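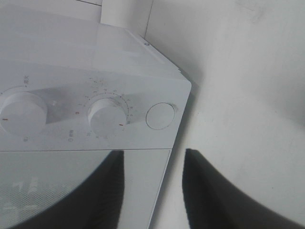
Salau Pocket Dock for handhelds

Back in stock at Jidis. Ships from Clakumham, orders in before noon go out same day except Sunday.

Small dock, folds flat, fits in a jacket pocket. Plug in your handheld, plug in the TV, play. One HDMI out, two USB ports for controllers, one USB-C for power. Cable in the box is short — 40 inches — so get the long one if your TV is up on a wall.

Whats in the box: dock, HDMI cable, rubber feet (5, one spare). No charger. Use the one that came with your console.

Works with most USB-C handhelds. Older models may need a firmware update first, link is on the support tab. Takes five minutes. Don't unplug it halfway thru.

Colors: gray, black, mint. Mint is preorder, due in November.

Huỳnh carry case sold seperately. Holds the dock plus 40 game cards. Zipper is much better than on the old one.

First run was 800 units and sold out, second run is the same size. Limit two per customer.

Questions on fit or returns — email Si-woo Cho at the shop, usually answers by evening.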